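Snagged knits: finding out why a hand-held gripper won't let go

Applies to: Selik two-finger hand tool, all the black ones
Written by: Harsh Maurya, Grukham bench notes
Skill needed: patience, a small screwdriver

A gripper that fails to pick something up is a nuisance. A gripper that fails to put it down again is a fault, and it goes in the book as one. We had five of these on a single Wednesday, all on knitwear, and all written up as "operator error" by the operator, which was at least sporting of him.

The complaint runs like this. You close the fingers on a jumper, lift it, carry it to the rack, open the fingers, and the jumper comes away with you. Pull harder and you either lose a loop of yarn or bring the rack over. Brijesh Goel managed both before lunch.

Before you start

Stop pulling. I put this first as it is the step people skip. Let go of the trigger, keep the tool where it is and use your free hand to take the weight of the cloth. Keep your fingertips out of the linkage. The arms fold inwards as the jaws open, and they have no opinion on whether they are folding on a sleeve or on you.

If the rack is a light wire one, put a foot on the base rod. If it is a heavy one, congratulations on your budget.

Freeing the cloth

1. Open the jaws a little, only until the pinch goes slack.
2. Look at both inner edges. On a snag you will see a loop of yarn stretched from the cloth to one finger.
3. Push the cloth towards the finger it is caught on. This feels wrong. Do it anyway.
4. Lift the loop off with the flat of the screwdriver. No scissors, please. Tyagi's people want their samples back with the same number of holes.
5. Open the jaws fully and back the tool straight out.

Finding the cause

Close the jaws on nothing and run a scrap of old tights along the inner edges, tip to base. Tights catch on everything and cost very little, so they make a better gauge than the one we bought from Bresberg. Wherever the scrap stops, mark it.

Then do the same test under load. Clamp a fold of knit over the rack with the jaws shut, as you would in normal work, and check three places: the inner edges of the tips, the gap between the fingers, and whatever comes out underneath. A tail of cloth below the pinch means you have taken too deep a bite, and it can find its way to the linkage when the jaws open. 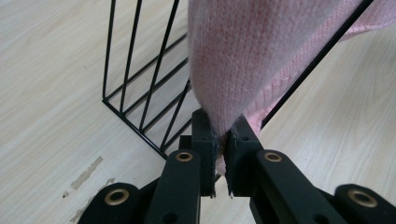 Load test on pink knit over the wire rack. Note the rough inner edges at the tips, and the tail of fabric below the jaws.

Putting it right

Rough tips: dress the inner edges with fine paper, 20 light strokes a side, then wipe and repeat the tights test. If the scrap still stops, replace both fingers. Replacing one gives you a tool that snags on the left only.

Deep bite: take less cloth. There is no part number for this.

Stiff linkage: work the arms by hand and look for fluff at the eyelets. Pick it out dry. Oil will free the arms nicely and then turn up on somebody's cardigan.

Going back into use

Do 2 clean releases on scrap knit, then sign the tool out. We now check the tips every 1,000 grips, a figure Brijesh suggested and I have not been able to improve on. If a tool snags again inside that, tag it and leave it on my bench with the cloth detached.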